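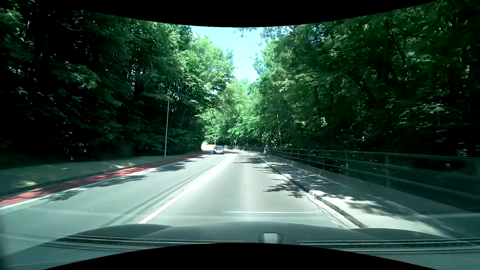

The tree road, with the red strip along the left side.

Blog > Driving > Tree-lined roads

Feb 7, 2018
By Getsemaní Rosales

I have been meaning to write something about this road for a while. It is the two-way stretch I use when I drive over to Ragnheiður Hedegaard's place, and I like it more than any other part of the trip. There are trees on both sides, packed close, and the road bends gently to the left before you can see what comes next.

The first thing people ask about when I show them the photo is the red strip. It is narrow and runs along the left edge with a white line between it and the driving lane. In full sun it is a strong red. Where the trees shade it, it goes to a dark maroon, so on a bright day it changes color every few yards. On the outside there is a curb and then the verge, which stays mostly in shade with a few small spots of sun on it.

I always notice the pavement too, probably more than I should. It is a pale gray that looks a little green under all those leaves. Left of the center line there are dark narrow bands running along with it. I have always taken them for seams, but Ragnheiður thinks they are just places where the asphalt has worn. We have gone back and forth on it and neither of us has stopped to look.

The center line is solid, so I don't pass there. I wouldn't want to anyway with the bend coming up. A car coming the other way shows up small at the curve, like the silver-gray one in the photo, and then it is next to you pretty quickly. I keep to the middle of my lane and let my speed come down before the curve.

The light is the harder part. Most of the road gets full sun and the leaf shadows stay out along the margins, which sounds easy enough, but the pavement throws glare back at you right down the lane. I keep sunglasses in the door pocket now. I bought a clip-on visor from Fenik last year and returned it after two trips. It slid down every time I hit a bump, and I could see less with it than without it. Cleaning the inside of the windshield did more good. I use a plain cloth and a spray bottle of Redura, and I do it the night before if I know I will be driving in the sun.

Ragnheiður's house is in Plerkia, and the whole drive is 99 miles each way. I have tried the highway and it saves me a few minutes, but I get there tired. This way I stop once for coffee at Böttcher, the bakery at the junction, and get a loaf to take with me. They close early on Wednesdays, which I forgot once.

I checked my mileage log before writing this. I put 978 miles on the car visiting last year, counting a few detours, and I expect this year to be higher. We are clearing out her back room and it is going slowly. There are 236 paperbacks still to sort, and she wants to keep most of them.

The next trip is later in February. I'm bringing boxes and packing tape, and she has promised soup. If the weather is clear I will leave after breakfast and take the tree road again.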